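Homes and Interiors | Features | Storage

Print this article
E-mail this article

The Return of the Fitted Cupboard

1 January 2023

By Rahel Brunner

When the Kornelen housing association published its survey of tenants last June, the finding that drew most comment did not concern heating, noise or rent. It concerned storage. Of the 891 households that replied, more than half placed a lack of cupboards among their chief complaints, ahead of the size of the kitchen and the condition of the stairwells.

The association manages flats built over several decades, and the complaint was strongest in the newest of them. Homes completed before the war were generally provided with a larder, a linen cupboard on the landing and a shallow press beside the chimney breast. These were treated as part of the building. In later schemes they were removed from the drawings one after another, and the floor area they had occupied was given to the living room. 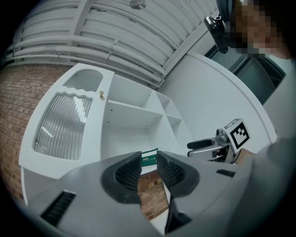 Hubert Stöckli, an architect who advised the association on its recent programme of repairs, regards the change as a matter of accounting. A cupboard adds to the cost of construction and does nothing for the number of rooms that may be advertised. "The tenant was expected to buy a wardrobe," he said. "The wardrobe takes up more of the floor than the cupboard would have done, and it has to be carried down the stairs again when the tenancy ends."

The trade in free-standing furniture grew accordingly. The Pichler works, which at its height employed 300 people, made little else but wardrobes and sideboards, and its catalogues from the period give a good account of what households were thought to own. There was a drawer for gloves and a rail for ties. Shelves were set at a depth of 30 centimetres for folded sheets, a measurement that many manufacturers still follow although few people now fold sheets in the same manner.

Hendrik Michiels has studied these catalogues for a history of domestic furniture to be issued by Dasden. He draws attention to the gradual disappearance of the solid door. Glass was at first confined to the china cabinet, where the contents were meant to be admired. It then moved to the bookcase and the kitchen dresser. Patterned and frosted panes were popular because they admitted light and spared the owner the duty of keeping everything in order. Open shelves followed, and with them a good deal of dusting.

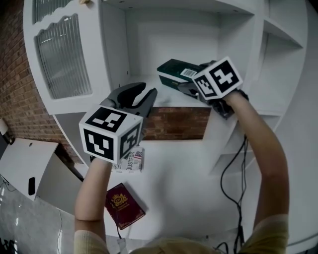

Photo: Severin Reisinger

The present interest in fitted storage began with repair work. When the Kornelen flats were rewired, a number of original cupboards were found behind plasterboard, several with their shelves still in place. The association had intended to remove them. Following representations from tenants it agreed to restore those that were sound, and to build new ones to the same pattern in 12 flats where none survived. The joinery was carried out by Bedetti, a family firm, in painted softwood. The average cost was 400 euros for each cupboard, excluding decoration.

Luminița Mocanu, whose flat was among the 12, had previously kept her bedding in suitcases under the bed. Her new cupboard stands in the passage, in a recess that had held a telephone table. It is deep enough for a vacuum cleaner and has a slatted shelf at the top for blankets. She would have preferred the door to be hung on the other side.

Mr Stöckli cautions against treating the results as a general remedy. Recesses of this kind depend upon thick walls and generous passages, and a modern flat has neither. He recommends that storage be settled at the same stage as plumbing, before the position of the doors has been fixed, and that a minimum volume be stated in the brief given to the architect. At present the regulations that apply to the association's new buildings require a place for bicycles and a place for refuse, but are silent on the subject of coats.

The association will consider its design guidance again in June. A draft circulated to tenants proposes one full-height cupboard in every flat and a second in those with more than two bedrooms. Ventilation of cupboards on outside walls, where damp has been a recurring difficulty, is dealt with in a separate annex.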